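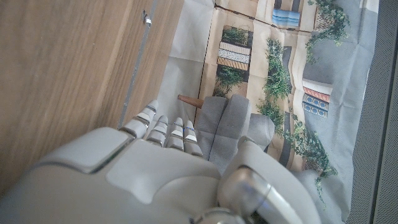

*A two-seater sofa in light-grey fabric, with boxy seat cushions and a rounded armrest.*

Villads Vídalín has been making furniture for people who will never sit on it since he left a joinery in his twenties. His workshop is on the upper floor of a former seed merchant's in Dresport, above a shop that mends bicycles. He makes sofas, mostly. He also makes beds, dining chairs and the occasional piano stool, but sofas are what customers write in for, and sofas take up most of his week.

Miniature furniture has a long history, and a good deal of it was never meant for children. Cabinetmakers' apprentices made small chests and tables to show what they could do, and wealthy households kept furnished cabinets for guests to admire. Upholstered pieces were always the awkward part. Wood can be cut thinner and still look like wood. Cloth doesn't shrink in the same way. A weave that looks plain on a full-sized settee looks like sacking on one that fits in the palm.

"People look at the legs first because they think carving is the hard bit," Vídalín says. "I can teach someone to turn a leg in an afternoon. I can't teach them to pick cloth in an afternoon."

He keeps his fabrics in shallow drawers, sorted by thickness. Colour comes second. Soft greys and oatmeals sell well, which he puts down to customers wanting the small room to match the big one. He avoids velvet unless asked for it, as the pile is too deep and catches the light in patches. Patterned cloth is worse. A flower the size of a fingernail becomes a flower the size of a cushion.

**The trouble with cushions**

The basic method at Plollar, the name he trades under, has changed little over the years. A sofa begins as a box of thin wood, glued and left overnight. The arms are shaped separately from dense foam and covered before they go on. A square arm is quick. A rounded one has to be covered in a single piece, eased over the curve and stitched underneath, and if the cloth puckers it comes off and goes in the bin.

Seat cushions are made one at a time. Many makers run a single pad across the seat and stitch a line down the middle to suggest two. Vídalín did this himself for several years and stopped after a customer sent one back with a polite note. He now cuts separate blocks, covers each, and sets them side by side so that there is a proper seam between them. It adds most of an hour. He says he would not go back to the old way.

The legs go on last. He likes a tapered leg in a warm reddish-brown, set into a drilled hole with a spot of wood glue. Legs are also what break. Of the pieces returned to him for repair, the largest share have lost one, usually because someone has pushed the sofa across a floor when they should have lifted it.

A plain two-seater costs 40 pounds. Anything with buttons costs more, and he would prefer that you didn't ask for buttons.

**A room to put it in**

Ratree Jaidee started as a customer. She bought one of Vídalín's armchairs for a shelf in her kitchen, then a second to go opposite, and within a year she had given up the shelf and was building rooms. She now runs Jaidee, a small business that hires out and sells furnished miniature interiors, and she buys more from Plollar than anyone else does. Her stock book lists 3,000 separate items, down to saucepans and coat hooks.

Her advice to anyone starting out is to buy the sofa first. In a full-sized living room most people choose the walls and floor, then go looking for something to sit on. She thinks this is a mistake at any scale, but in a small room it shows at once. The sofa is normally the largest soft thing in there, and everything else has to agree with it.

"If the seat is too high, the table looks like a tray on the floor," she says. "Then you change the table and the lamp looks wrong. I have redone whole rooms because of one seat."

She is fond of printed backdrops and uses them where others would build. A printed sheet can stand in for wallpaper, a window or a garden beyond it, and it can be swapped in seconds. Her one rule is to keep the print quieter than the furniture. Pale areas are useful near the floor, where chair legs need something to show up against.

Floors she does in real wood where she can, with the grain running in one direction and as fine as she can find. Broad grain gives the game away. She buys offcuts from a timber yard called Grukier and goes through the pile herself, since the staff there have learned that what she rejects looks the same to them as what she takes.

**Moving the furniture about**

Neither of them glues furniture down. Collectors are divided on this, and there are those who fix every cup to every saucer. Jaidee thinks the point of a small room is that it can be rearranged. She moves her own things constantly, often late in the evening, and will try a sofa against each wall before settling on the place she had it to begin with.

A few habits help. Lift an upholstered piece by its frame, low down, with a finger and thumb on either side. Don't pick it up by an arm. Light fabrics mark easily, so wash your hands first and let them dry. For dust, a soft make-up brush is better than a cloth, and it should be kept for that job alone. Stand sofas out of direct sun. Grey cloth in particular can turn faintly yellow over a summer, and it tends to happen on one side only.

For storage, Jaidee wraps each piece in plain tissue and lays it on its back so there is no weight on the legs. Stacking is fine for tables and bad for anything with foam in it. Vídalín has had cushions come back to him with the print of a bookcase pressed into them, and they could not be saved.

He is working at present on a corner sofa, a shape he has put off for a long time. The join between the two halves has to be hidden by a cushion, and the first 8 attempts were not good enough to sell. He has kept them all on the windowsill. Jaidee has asked for four of the finished version in October, in grey, and he has told her she may have two.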